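Search Clovside Parents
Search topics, members

Bottle refusal at 7 months, back to work soon

Noemi Lindqvist
Hi all, quick one as he's napping. My son is seven months, breastfed since day one, never really took a bottle. I go back to work in April, three long days a week. He screams at the bottle. Turns his head, arches, the lot. Tried my husband giving it, tried me in another room, tried warm, tried cold. Four diffrent nipples so far. He'll have a few sips of water from an open cup at dinner but most of it goes down his neck.

Do I keep pushing the bottle or just give up on it? And how much milk does he need while I'm gone? Pumping is slow, I get maybe 3 oz a go. Starting to panic a bit.

Last updated 10/26/20

Safta Lungu
Been there with my second. I'd drop the bottle for a full week, no offering at all, let him forget he hates it. Then straight to a cup. At his age plenty of babies skip bottles completely.

What worked for us - small open cup, half an inch of milk in it, baby upright on a lap, bib on. Tip it so the milk just touches the lip and let him do the rest. Don't pour. Messy for days, then one morning it clicked.

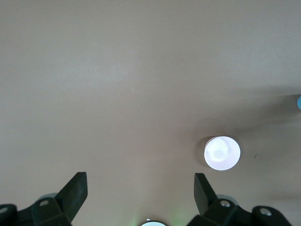
Do it when he's a little hungry, not starving. Mid morning was best here. Whoever has him during your work days should be the one practicing, and you out of the house if you can manage it. Mine could tell I was upstairs, I swear.

On amounts, ask your pediatrician, but mine took very little while I was gone and made up for it at night. Every two hours. Tiring but it passed.

Kauko Heiskanen
straw cup. we had one within a day

Corina Pascu
Agree with the cup but wouldn't throw out the bottles yet. My daughter refused till nearly eight months then took one from her grandma like nothing ever happened. Also check your flange size!! I was on the wrong one for months and got hardly anything. And talk to your boss now about pump breaks, get it in writing.

Comments

Ruxandra Stanciu: The week off tip is a good one. Did the same.

Noemi Lindqvist: Thank you!! Flange was too big, new one ordered. Cup tonight

Safta Lungu: Good luck, keep a towel handy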